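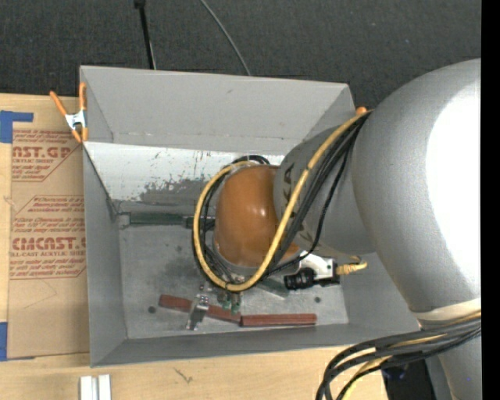 Nerkum, Jun 20, 2024

Workshop Tips: Sharing a Bench With the Sorting Arm
Paken Fabrication Services, Aoun Street Shop

Part sorting at the Aoun Street shop is now shared between bench staff and a robot arm. The arm picks bars, brackets and flat pieces out of an open gray box set on the workbench. Bench staff prepare the box, check what comes out of it, and deal with the parts the arm leaves behind. The tips below were collected from the 18 employees who have worked beside the arm during its first seven weeks. They apply to the day and evening shifts alike.

Setting up the box

Place the box on the bench before the arm is switched on. Line it up with the marks on the bench drawing and press down on each corner in turn. If it rocks, clear whatever is underneath. Wood chips and scraps of tape are the usual causes.

A spring clamp on the rim is sufficient for ordinary loads. Spread the handles fully, seat the tips over the edge, and let go slowly. Pull on the box by hand once the clamp is on. A clamp that slides along the rim should be exchanged at the tool counter and should not be packed out with cardboard.

Walls and floors of the boxes become scuffed and stained with use, and this does no harm in itself. Report a box when a wall has bent inward or a burr can be felt with a gloved finger. Wipe the floor with a dry cloth at the start of each shift. Oil left on the metal lets the bars slide when the gripper touches them.

Loading parts

The arm manages best with a thin layer. A few bars lying flat, with space at their sides, will be cleared faster than a full heap. The target for the station is 400 parts per shift, and that figure already allows for refilling. There is no benefit in loading more at a time to get ahead of it.

Bars may lie end to end or at a slight angle to one another. A bracket resting across a bar is acceptable. A bracket hooked under a bar should be freed by hand before the cycle begins, with the arm stopped. Bars that have come to rest tight along the foot of a wall are the ones most often left until last. Move them toward the middle when refilling.

Shiny parts and dull parts may be mixed. Several employees have found that bright silver brackets are missed under the lamp at the end of the bench, and turning the lamp toward the wall has helped.

Looking after the cables

The cables run along the outside of the arm and loop around the wrist. They need slack to follow the joints, and a wide loop is correct. Do not tie the loop down, tape it to the arm, or shorten it for the sake of a neater look. This was done twice in the first month and both times the connector at the wrist had to be replaced.

At the start of the shift, look over the full length of the bundle for flattened spots, cracks in the outer cover, and places where one cable has worked its way under another. Keep the corner of the bench where the bundle passes free of tools. Mugs, tape measures and paperwork belong on the side shelf.

The small camera on the wrist is cleaned with the gray lens cloth kept in the drawer. Shop rags leave lint. If the lens has been bumped, stop the station and call extension 972, even when the arm seems to be picking normally.

Materials nearby

Acrylic sheet should keep its paper covering on for as long as it is at the sorting bench. Metal dust marks bare acrylic very quickly, and scratched sheet cannot be returned to stock. Sheets may be laid flat next to the box provided that they do not lift its edge. Blue tape may be used to mark positions. Replace it when the ends begin to curl.

Long offcuts, loose strips and anything that could be swept along by the arm should be moved to the rack behind the station before work starts.

What has changed for bench staff

Before the arm was installed, each sorter spent most of a shift bent over a box, and sore wrists and small cuts were a regular entry in the first aid book. That part of the job has become much smaller. Standing time has not. Employees now walk between stations more often, and requests for additional floor mats have been approved for delivery in July.

The work calls for more attention of a different kind. A sorter used to know a bad part by its feel. The same judgment is now used at the outgoing tray, where parts arrive one by one and must be checked by eye and by gauge. New employees will continue to spend their first two weeks sorting by hand. Experienced staff asked for this, and management agrees that a person who has never handled the parts cannot easily tell when the arm has picked the wrong one.

Some employees have reported that waiting on the arm is tiring, and that the pace feels set by the machine. Station leads have therefore been told to rotate sorters every two hours. Any employee may pause the arm to catch up at the tray. A pause is recorded by the Fullora scheduling system as a station event and is not entered against the employee. Questions about how these records are used should be put to the shift office, which keeps a printed copy of the policy.

No sorting position has been removed at Aoun Street. Two positions have been regraded to include setup and daily checks, with the matching rate of pay. Staff who wish to train for these duties may add their names to the list outside the shift office.

Stopping and clearing

Press the stop button before reaching into the box for any purpose. Wait until the arm has come to rest and the status light is steady. Long sleeves are to be fastened at the wrist, and lanyards removed.

If a part is stuck in the gripper, do not pull on it. Use the release on the control screen and hold a tray beneath the gripper. Small parts that fall behind the bench may be left until the end of the shift.

At shift change, the outgoing sorter leaves the arm parked and the clamp in place, and writes the number of parts remaining in the box on the station card. Cards are collected each morning. Blank ones are in the drawer with the lens cloth.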